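Brenamwood open day folding set

G'day, and thanks for grabbing this! It's the little set I put together after our December open day at Brenamwood, where visitors got to watch the arm fold clothes (and heckle it, cheerfully). There are 300 clips in here, all at the original colour settings. 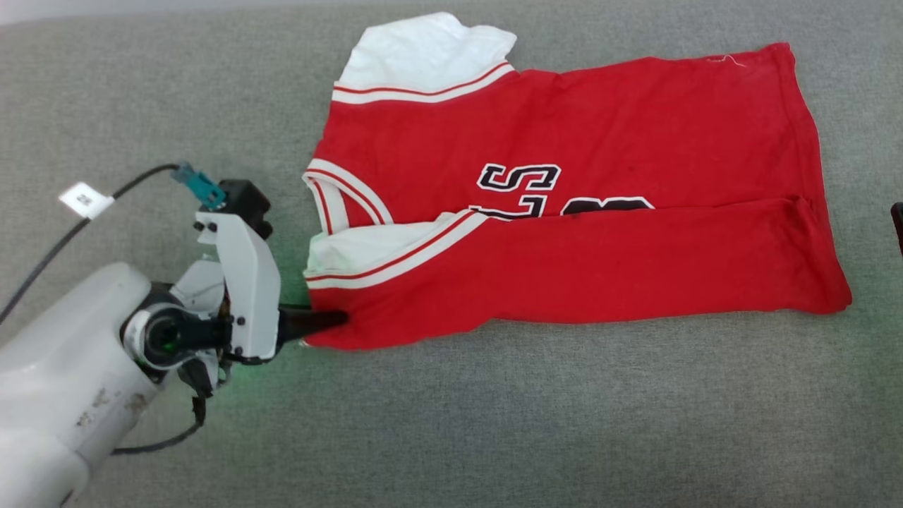

Red and white jersey, gripper on the corner of the folded half.

Clips sit in 8 folders, one per garment type. I've left the fumbled folds in, labelled "miss", so filter those out if you only want tidy ones. Two folders still need their labels checked. Loader script is in the Pument folder, cheers!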